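Oct 23, 2024

Spent most of today on the operating rules for the hand-held gripper stations. The draft I inherited was written for the arm cells and had been copied over with the word "arm" replaced by "operator" in most places, though not all. Section 4 still told the reader to confirm that the operator was de-energized before reaching into the workspace. Deleted Section 4.

The current draft is numbered 1.3 and covers table setup, gripper checks, marker checks, recording discipline, rejection criteria and log entries. I want it at six pages. It is at nine. The Clidville site asked for a one-page version to post at each station, and I have agreed to write it only after the long one is frozen. Otherwise we will have two documents that disagree, as happened with the April revision.

Notes on each section while they are fresh.

Table setup. The rule says the work surface shall be clean, matte and uniform. "Clean" is not testable. Boards pick up pencil marks and smudges within a shift, and two reviewers will not agree on when a board has failed. Proposed text: loose debris is removed before each session; permanent marks are acceptable if they are not used as placement guides. The second half matters more than the first. If an operator puts a pencil tick on the board and sets the object on the tick every time, the variation we ask for in object position disappears, and the log will not show it. I would rather have a dirty board with no ticks on it.

Also added: items not in the task list come off the table, including the border. The old wording said "off the work surface," and operators read that as the board only. A reasonable reading. The new wording says "off the tabletop, including any part not covered by the board."

Gripper checks. Open and close each gripper fully five times before the first recording. Listen for scraping. Check that the mounting plate does not rock when pressed with a thumb. The old text gave a torque figure for the plate screws with no unit after it. I asked Hokgate for the value and have not had an answer, so the line is marked TBD. No guess goes in.

Marker checks. This section took the longest. The rule was "markers shall be present and undamaged." It did not say who checks or when. The new rule puts the check on the operator at the start of a session, after any drop, and after any change of gripper. A marker that turns under light finger pressure counts as loose. A loose marker is replaced and the station recalibrated; it is not pressed back into place. Pressing it back gives a station that tracks without complaint and reports the wrong pose. I have seen a full day of recordings go that way, and the error was small enough to pass the automatic screen.

Cables. Route the cable so that it leaves the gripper on the side of the wrist and has slack for a full reach to the far edge of the board. The cable must not cross the object. There was a proposal to require a clip at the elbow. I tried it for twenty minutes and took it out. It pulls on the sleeve when reaching across.

Deformable objects. A new section, and the weakest one. The existing task rules assume a rigid object with a start pose and an end pose. Straps, bands and cloth do not have a pose in that sense. For these I have written the start condition as a list of allowed states (flat, folded once, hanging from one gripper) and the end condition as a contact requirement with the fixture. Release must be deliberate: fingers open, gripper withdrawn, no tugging the item to settle it. If it slides off after release, the attempt is logged as a failure and kept. Failures are data. They are to be labeled, and they are not to be deleted at the station. I put that sentence in bold in the draft and then took the bold off, since everything else in the document would have looked optional.

Counts, for my own reference. The Tulex set stands at 3,980 recorded attempts. Of those, 3,573 carry a complete log entry. The remainder are missing the gripper check, the operator code or both. I do not intend to backfill them. They get a flag and stay out of the release. The rule about logs now says that an incomplete entry cannot be completed after the session has closed. Expect objections to that.

Stopped writing after lunch and went down to the station with the draft to see whether it could be followed. Some parts could not. The setup section refers to a "front edge" of the table without defining it, and from where the operator works there are two candidates. Changed to "operator side." The session checklist runs in a different order from the equipment as one meets it walking up, so I reordered it: floor, table, fixture, grippers, software.
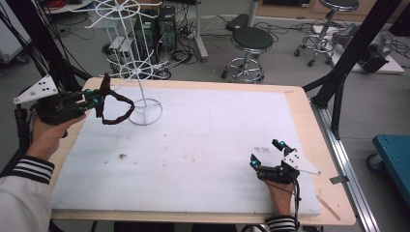
Deformable object task: dark elastic strap in the left gripper, wire stand on the board.

Two corrections from the station visit. First, the fixture rule. It specified only that the stand be "on the board." For a stand with more than one tier, the log needs a field for the target tier, or the attempts cannot be separated later. Added the field. Second, idle gripper posture. I had nothing on what the other hand does while one gripper holds the object. Proposed: idle gripper stays inside the tracked volume, fingers open, clear of the object and the fixture. Resting it on the table is allowed between attempts only.

Floor condition also needs a line. The arm cell rules call for a clear walkway behind the operator, and the station rules say nothing. Copied the requirement across without changes: cables gathered, stools outside the marked zone, nothing on casters within reach of a step backward. The marked zone does not exist yet at two of the stations. Request for tape sent to Tello facilities.

Open items for tomorrow:
Torque value for mounting plate, waiting on Hokgate.
Definition of "drop." Any fall onto the table, or only onto the floor? I lean toward any.
Maximum session length. The draft says 50 minutes with a 10 minute break. I cannot find where the 50 came from.
Glove rule. Delete or justify.
Version number on every page, including the checklist.

Page count at end of day: eight.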